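Skikamcombe > Engineering Building > Notices > Calls for Participants > Demonstration Day

Call for participants: cloth handling demonstration and operator trial

The Chang Laboratory at Skikamcombe is looking for adult participants for its demonstration day on Thu 2 July. Participants will watch a two-arm robot handle household cloth items, then operate the same robot themselves through a pair of hand controllers. No experience with robots is required. Half of the places are reserved for people who have never used a remote-controlled machine of any kind.

The day is run by Wanpen Boonchu (study lead) and Pongsak Sukprasert (hardware and safety). It forms part of the Drirnen project, which studies how quickly untrained operators learn to pick up, move and fold soft objects with two grippers. Results from the first round in March are available on request. They should be read before applying only if you do not intend to take part, as they describe the tasks in detail and may affect your performance.

What participants will do

Each session lasts 90 minutes and takes 12 participants. The order is fixed:

Arrival, consent form and a short eyesight and grip questionnaire.
Demonstration by a trained operator, with questions.
Practice at the controllers, in pairs, one person operating and one observing.
Three timed tasks, operated alone.
Written feedback and payment.

The timed tasks use towels, napkins and fleece squares on a countertop. Task one is to pick up a single cloth from a bunched starting position. Task two is to pass a cloth from one gripper to the other. Task three is a single fold. The cloth is dropped by hand before every attempt, so no two starting positions are the same. You may stop or repeat the practice stage at any point. Timed tasks cannot be repeated.

Operators work from a screen and do not look directly at the arms. The screen shows the view from one wrist camera at a time, and a foot switch changes between the two. Most first-time operators find the change of viewpoint harder than the grasp itself, and the practice stage allows for this.

Who can apply

You must be 18 or over and able to stand or sit at a workstation for the length of a session. Glasses and contact lenses are fine. The controllers can be set for left-handed or right-handed use. The workstation is height-adjustable and can be reached without stairs; please mention any access needs on the form so that Jintana Siriwan can arrange the right session.

You cannot take part if any of the following applies:

You took part in the March round.
You are employed by Stakosance, which supplies the controllers.
You have an implanted electronic medical device. The foot switch unit has not been cleared for use near these.

Students of the university may apply, but course credit is not available.

Payment

Participants receive $50 for a completed session, paid by bank transfer or prepaid card. If you withdraw after the practice stage you will still be paid in full. Travel is not refunded. Parking in the north lot is free with a permit, which will be sent with your confirmation.

Data collected

We record joint positions, gripper opening, controller motion and video from the wrist cameras during the timed tasks. No room video is taken and voices are not recorded. Your recordings are stored under a participant number. You can ask for them to be deleted up to the end of the project, and you do not have to give a reason. Anonymous motion data may be released to other research groups — the consent form has a separate box for this, and you may leave it blank and still take part.

The grasp stage

Cloth is approached from above with the fingers open. The operator chooses a fold or a corner, lowers the gripper until the fingertips are on either side of it, and closes.

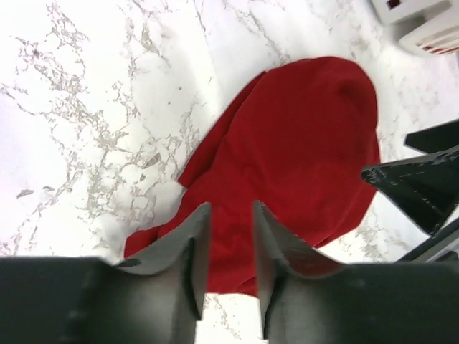 Page 2

With a bunched red cloth, a pointed corner lying out over the marble is one possible target and the rounded fold on the far side is another. The two call for different approach angles. A corner gives a predictable hold and a short reach for the second gripper, while a fold gives more material between the fingers and tends to bring up several layers at once. Participants are free to choose, and the choice is logged but not scored. Scoring covers time to first secure hold, number of regrasps and final position of the cloth.

Watching only

Visitors who would like to see the demonstration without operating the robot are welcome in the viewing area. There is room for 200 visitors over the day. Viewing places are free, unpaid and booked separately. Children may attend with an adult but may not enter the marked floor area.

Safety

Arm speed is limited in software and both arms stop when the controllers are released. Staff hold a separate stop button throughout. Wear closed shoes, tie back long hair and remove bracelets and loose watches before using the controllers.

How to apply

Pick up a form at the engineering front desk or ask Kanokwan Phetsri in the laboratory office to send you one. List every session you could attend. Places are assigned by draw within each experience group, and all applicants will be told the result. Questions about consent or data should go to Pornthip Wattanapong at the same office.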